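Home Journal Current Issue Archive Submissions About Contact

3.2 Rinsing, sieving and the small vessels of the grain table
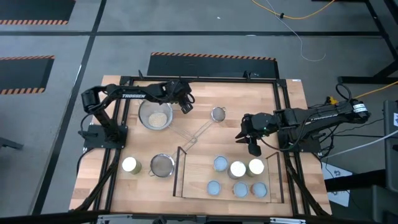
Figure 3. Work table with a clear glass bowl and mesh strainers, and a tray of small cups at lower right.

Rinsing grain is such an ordinary chore that most of our participants were a bit puzzled to be asked about it at all, and we had to reassure several of them that we did want to hear how they washed their rice or barley before supper. In the household diaries the task was very often folded into a single line ("put the rice on"), and it was only in the longer kitchen conversations, led by Siu-fong Huang and Korkor Odoi, that people began to talk about their sieves with real affection. What we came to call the nested arrangement was a great favourite. The strainer sits down inside a bowl, as it does in Figure 3, where a small mound of pale beige grains rests in fine mesh inside the clear glass, and the cook can swirl, lift and look without ever moving the grain to another dish. Those who favoured glass told us they liked to watch the colour of the water, and a few were quite firm that no other sort of bowl would do.

The second matter is size. We had expected a household to own one good strainer and to use it for everything, but the diaries told us otherwise, and of the 200 households who kept them for the full 21 days, a good many wrote of reaching for a larger strainer and then a smaller one in the same sitting. The two lying with their long thin handles crossed in the middle of the table make a pair of just this sort. Participants in Jomholm described the larger as the one for the washing and the smaller as the one for "the bits", by which they meant husks, broken grains and whatever else had floated up. Long handles were praised by people with deep sinks and grumbled about by nearly everybody with a narrow drawer, and one retired baker in Borna told us, at some length and with great good humour, that hers had lived on a nail by the back door for as long as she had been married.

Small cups deserve a paragraph of their own. Dividing a rinsed grain into portions before cooking was more common than the earlier literature had led us to believe, particularly where several people at one table ate different amounts, or where a neighbour's share was being set aside. A tray with raised sides, like the wooden one in the figure with its two rows of little round cups, keeps the portions together and saves a great deal of walking back and forth. Colour came up here too. Several families kept pale blue cups for one purpose and white for another, though when Masaru Kudo went back in March to ask about the rule behind it, he was usually told that there wasn't one and that it had always been done that way.

We coded 3532 diary entries in all, and roughly 90 of them mention a spill. These tended to be written with more care than the entries around them, and we return to them in Section 3.3.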